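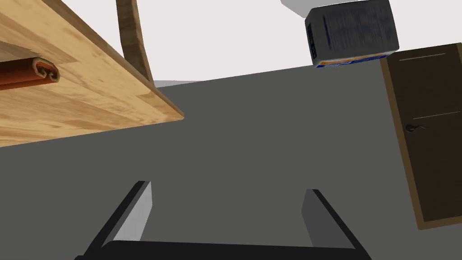 Wooden panel with curled handle, rendered view

Stidasar — Progress report to Clarodero
Remanufactured starters and alternators, export line
Period: February through May
From: Esko Lappalainen

Short version first. Line is running. Two containers out, both full loads, both cleared. Core returns are behind plan and that's the part I need a decision on, see further down. Spending is inside the grant so far but packaging is going to run over, also see further down.

Sorry this is late. Test bench was down and I was the one fixing it.

Where we are against the plan

Workshop set-up: done. Teardown, cleaning, rewind, assembly and testing all under one roof now. The wash area drain was redone by the landlord at his cost after a lot of phone calls.

Test bench: bought, installed, broke down, repaired. The load resistor pack overheated in April and took a control board with it. Supplier sent the board under warranty but we paid the courier. We've lost shop time on it and the second container went out later than I told you it would. Bench has held up since. We now let the pack cool between heavy units, which slows the truck alternators down a bit, passenger car units not affected.

Export paperwork: done for the product itself. Customs classification settled for reman units going out. Cores coming back is a different story.

Training: mostly done. Costel Berisha has taken over assembly and testing from me and is better at it than I was. One more person needed on teardown. We had someone lined up, he took a job closer to home.

Buyer agreements: signed with the distributor in Pestau. Second distributor still talking, wants exclusivity on the heavy-duty range, which we can't give without breaking the first agreement. I've told them so. They haven't gone away.

Shipments

First container was mostly passenger car alternators, some starters. Ní Bhriain handled the booking and the port side. Went through without an inspection. Buyer reported a few crushed cartons on the bottom layer, units inside fine. They sold the lot quicker than they expected and asked for more of the common Japanese fitments and fewer of the older European ones. Fair enough, we had loaded what we had on the shelf.

Second container was a mixed load with heavy-duty starters for the first time. Weight was the trouble. Heavy-duty starters hit the weight limit long before the box is full, so we ended up repacking with lighter units on top to use the space. Took a full extra day and the trucker charged waiting time. Next time we plan the load on paper before anything gets wrapped, Costel has a spreadsheet for it already.

We also tried a part load between the two, a single pallet through Ní Bhriain's groupage service, to a garage chain that wanted samples. Freight per unit was far too high to do as regular business. Good for samples only. I'd keep it in the budget for that and nothing else.

Warranty claims

9 claims back from the first container. Most were the same fault, voltage regulators from one batch failing early. We stopped using that batch the same week, pulled every finished alternator that had one and swapped them before the second container was loaded. Regulator supplier has accepted the fault and credited us, though only for the parts, not the labor. The remaining claims were fitting errors at the garage end (belt overtightened, wrong pulley) and the buyer agreed to carry those. He was decent about it. We have written a one-page fitting sheet which now goes in every carton. It needs translating, currently English only.

No claims yet on the heavy-duty starters. Too early to read anything into that, they haven't been on trucks long.

Core returns

This is the weak spot. The whole business case rests on old units coming back so we can rebuild them. Plan said the buyer collects cores from garages against a deposit and ships them back when there's a container's worth. What's happening is:

Garages are keeping cores to sell to the local scrap dealer, who pays cash on the spot. Our deposit comes back as a credit note weeks later.

Customs at this end wants to treat returned cores as waste unless each load comes with a declaration that they're for rebuilding, plus a list by part number. The buyer's people don't have time to list part numbers and half the tags are unreadable anyway.

So for now we're buying cores locally from dismantlers. It works but the price is up and quality is all over the place. A lot of housings with broken ears, shafts too worn to save. Costel rejects them at the gate when he can, some you only find once they're open.

What I'd like to do: raise the deposit, and have the buyer pay it in cash at the counter out of a float we fund. Ní Bhriain thinks customs will take a list by product family in place of part number if we apply ahead of the load. Application is drafted, not sent. I want your OK on the float first as there's no point in clearing the customs side if no cores show up.

Packaging

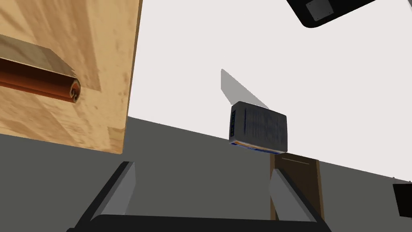
Light-brown panel, darker handle, rendered view

Started with plain single-wall cartons. See crushed bottom layer above. Moved to double-wall with molded pulp inserts for alternators, and strapped crates for the heavy-duty starters. Heat-treated wood and stamped, so no argument at the port. Cost is higher than the line in the budget. I can cover part of it from what we saved on the drain, not all.

Looked at returnable crates, would go out with product and come back with cores. Makes sense only when cores are comming back. So parked.

Buyer would like printed cartons with the Stidasar name, plain brown ones look like gray-market goods on his counter he says. Minimum print run is more than I want to commit to until the second distributor is settled. We're using a stick-on label in the meantime. Labels peel in the humidity. Trying a different glue.

Money

Full sheet attached separately. Headlines only:

Equipment — spent, closed, small amount left after the courier bill.
Freight — on plan, apart from waiting time on the second container.
Packaging — will go over before the period ends.
Training — under, because we're a person short.
Parts stock — over at the moment, should come down once the regulator credit is booked.

I'd ask to move the unspent training money into packaging for this period. If that needs a form please send me the form, I couldn't find it in the grant pack.

Payment from the buyer has been prompt. Letter of credit on the first load, documents against payment on the second. Bank fees on the letter of credit were silly for an order that size.

Targets for the next period

Another 2 full containers, the first of them booked already, sailing date to be confirmed by the line.
Customs application for cores sent and answered.
Teardown hire.
Output at some 100 finished units a week. We have touched that in a good week with the bench behaving, haven't held it.
Fitting sheet translated.
Decision from the second distributor one way or the other.

Risks

Bench again. No spare control board in the building and lead time from the supplier is long. Would like to buy one.

Exchange rate. We quote in the buyer's currency and buy copper wire in ours. Margin on the small alternators is thin enough that a bad month eats it. Not hedging, too small for the bank to be interested.

One buyer. Everything we've shipped by the container went to Pestau.

Costel. If he's off sick the line runs at half speed with me on assembly, and then no one does the paperwork. Teardown hire helps some, but what we really need is a second tester. He's willing to train one.

Need from Clarodero

Yes or no on the core float, amount is in the sheet.
OK to move training money to packaging, and the form.
OK to buy the spare board out of what's left in equipment.

Visit in June is fine, mornings better, loading happens after lunch and the yard is a mess of forklifts. Bring closed shoes. Call the shop phone when you get to the gate, the bell dosn't work.

Esko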